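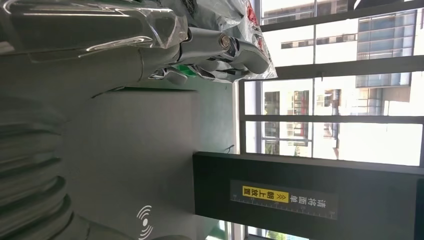
Would it go any faster if you shouted at it? Hjørdis wanted this settled before the host had finished his welcome. He said no, and that people had tried.

2020-01-30, Tridavar open day

Label side up is the house rule, and the bags have their own views.

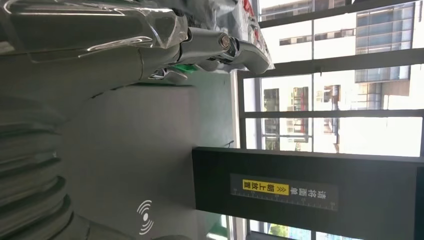
Notes: Hjørdis Åberg (typing: me)

Host claims over 500 parcels a shift. We stayed 60 minutes and got 2 coffees. Asked about soft bags versus boxes; got a long answer about boxes. 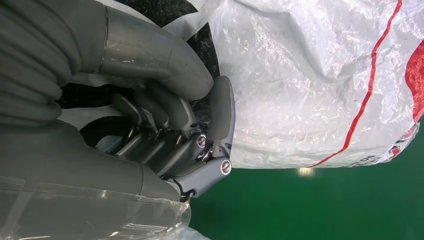 Thin film is what I'd worry about at Junau, where half the stock arrives in it. Ask Zundmont for their November grip numbers.

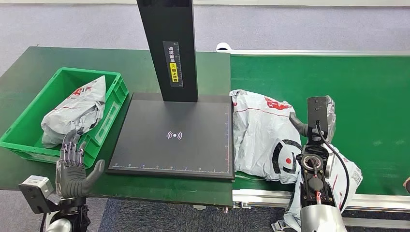
Also ask what a spare finger costs. The host went to find out and came back with a brochure.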